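Gripper width feedback says "object held" for soft silicone items, planner goes on with empty hand

Asked by Lautaro Aravena
Tags: grasping, gripper-feedback, behavior-tree, soft-objects
Viewed 77 times

Hello all. I am working on a tabletop pick and place task and I have a problem with the check after the grasp. I use Sorneo for the behavior tree and Clurkell as the motion planner, both in the versions from September. The gripper is a two-finger parallel one, with position feedback and a motor current value, but without any force sensor in the fingers.

My tree is simple. After the node CloseGripper I have a condition node IsHolding. This node reads the finger width, and if the width is bigger than 2 mm it returns success. For hard objects it works well. For silicone and plush objects it is not reliable. Two different things happen:

1. The fingers pinch only one thin part of the object, the width is below the threshold, and the tree says "grasp failed" although the object is in the hand. Then it opens the gripper and drops it.

2. The fingers close on a good part, the condition is success, but during the lift the object bends and slides out. The condition is not checked again, so the arm goes to the place pose with nothing. 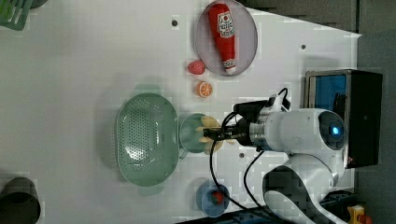
My threshold comes from the tests I made with rigid blocks, and I think this is the origin of the trouble. With a thing like the yellow silicone flower, the width I read depends on which petals are between the fingers and how much they are compressed. The plush ketchup bottle is the opposite case, it is thick but it yields very much, so the fingers continue to move after the first contact and I don't know at which moment I should read the value. I tried to wait longer before reading. It helped a little for the bottle and not at all for the flower.

What I want to know is: should I make a table of thresholds for each object class (my detector gives me the class), or is there a better signal? I log width and current at the control rate and I can share the logs if it is useful. Also I am not sure if the check must be in the tree or lower, in the gripper driver.

Excuse me for my English, and thank you in advance.

Olga Paredes
Accepted, 9 votes

I had the same trouble with silicone kitchen things. I would not do the table per class. It will work for the objects you have today, and you will have to measure again for every new one. Also, when the detector is wrong about the class, your grasp check becomes wrong too, and this is hard to find in the logs.

What I do is to separate the two questions, "did I touch something" and "do I still have it".

For the first one, use the current and the finger speed together. When the fingers meet an object, the speed goes down and the current goes up before they reach the closed position. With a soft object this is a slow slope and with a hard one it is a step, but both are different from closing on air. Record some 22 closings on air with the same speed and force settings, take the mean current curve as function of width, and compare each real closing with this curve. If the difference stays above the noise for several samples, it is contact. In this way a thin petal can also be detected, although the final width is almost zero. Be careful with the last part of the stroke, where the fingers touch each other and the current rises in any case.

For the second one, do not use an absolute width. Store the width when the fingers have settled, and during the lift and transport look at the change from it. If the fingers suddenly close more, the object has slipped. A slow change is normal for plush, so put the limit on the rate and not only on the total.

About the place of the check: I put the contact detection in the driver, because it needs the full rate, and the driver publishes a small state (open, contact, holding, lost). In the tree, the lift and the move to place should be under a reactive sequence with IsHolding as first child, so the condition is ticked all the time. In a normal sequence with memory it is ticked once, and this explains your second case completely. In Sorneo you must also check that your motion node can be halted. If it blocks until the trajectory is finished, the reactive sequence will not help you.

Gagnon
1 vote

just lower the threshold to 0.5 mm and increase the force, worked for me

Dirkden
3 votes

Olga's answer is good. I add one thing, if you have a camera on the wrist, like your setup has. After a short lift, stop and compare the region between the fingertips with a reference image of the closed empty gripper. It is slow, so I do it only once, before the transport, and only when the current signal is doubtful. It does not replace the slip check, as you have motion blur when the arm moves fast.

I don't recommend more force for silicone. In my tests the part was squeezed out from between the fingers more often than before.

Comment from Lautaro Aravena

Thank you Olga, my sequence was with memory, I did not know that there is a difference. I changed it to reactive, and I also had to rewrite the wrapper for Clurkell so that it can be halted in the middle of a trajectory. The arm now stops when the object is lost. The current curve I have not done yet, I will record the closings on air and write here how it goes with the flower.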